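**Handover grip: two-finger Bumis or the Hepburn hand for passing tools to a person?**

Asked 26 November 2022

We have a Clullell arm and are trying to pick one end effector for handing small tools and instruments across a desk. Objects are up to 290 g. The Bumis two-finger gripper holds well but lets go late, so the person ends up tugging. The Hepburn hand feels softer but slips when it's bagged in plastic. Has anyone run both on the same arm? Controller is a Zorken, stock firmware.

---

**Answer 1** (9 votes)

We ran both in September, same arm type, same controller. The late release is mostly a filter setting. Zorken ships with the wrist force signal averaged over 500 ms, and that is too slow for a handover. Drop it as far as your noise allows and set release on pull direction as well as force.

After that the two were closer than I expected. The two-finger gripper was more repeatable with rigid, boxy things. The hand coped better when the person took the object at an angle. Plastic film costs you grip on either one — pull it tight over the contact surfaces or leave those bare.

Also test with the person seated. Our standing trials looked fine and then the reach was wrong at desk height.

---

**Answer 2** (2 votes)

Just get the hand. Two-finger is for bins.

---

**Answer 3** (4 votes)

I'd disagree with the one above. We did around 3,000 handovers with a two-finger gripper and rubber pads and the pads were the only part we replaced. Check where your wrist camera sits, though. Ours is mounted upside down and we flip the image in software, which is easy to forget after an update. Seated trials from our bench:

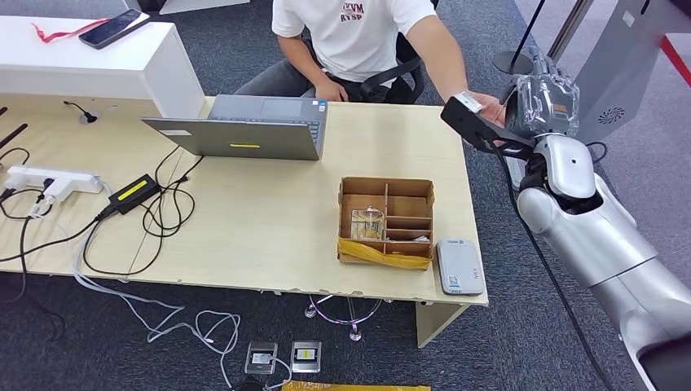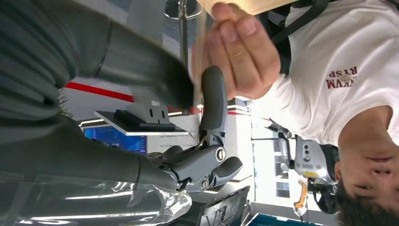

*Head view first, then the wrist camera, unflipped. Same person in both.*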